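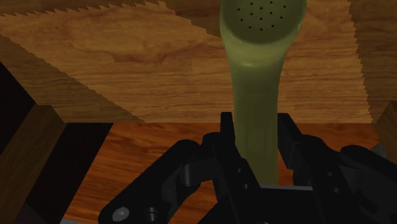 Handset grasp in simulation, two-finger gripper, view from the wrist.

Notebook – gripper purchase planning, April

Entry opened 9:40. Present: F. Bühler, M. Falcão.

The handset task remains the reference case for the equipment request. The simulated gripper holds the handle between two upright finger tips, with the earpiece uppermost. The long straight handle leaves little choice of grasp height once the fingers are at the shaft, and the purchase should be judged against objects of this shape as well as against the blocks used last year.

Offers received so far:
Stuken – two-finger gripper, 1132 per unit, mounting plate included.
Binetti – 1000 per unit, plate and cable quoted separately at 200.
Vetum – no written offer yet. Falcão to request one.

With the plate and cable added, Binetti is the more expensive of the two by 68. Stuken does not state whether replacement finger tips are covered in the first year. Bühler considers this the main open point, as tips are the part we expect to wear out. A spare pair from Binetti is listed at 95.

Budget. The present request covers one arm position only. A second gripper was discussed and deferred to the next round. Shipping is not included in any figure above and should be entered on its own line.

Simulation model. The collision shapes for the finger linkages will need to be replaced if a different gripper is bought. Falcão estimates two working days for this, to be entered as staff time and kept out of the equipment line. The telephone model can be reused without changes. The edges of the wooden boards still render with heavy stair-stepping – low priority, no cost attached.

Real handset. One should be purchased for the bench before the gripper arrives. Ji has offered to check the storeroom first.

Open:
Written offer from Vetum.
Stuken warranty terms for finger tips.
Opening width and payload for both models, to be copied into the comparison sheet.
Signature from Bühler on the revised request.

Entry closed 11:15. M.F.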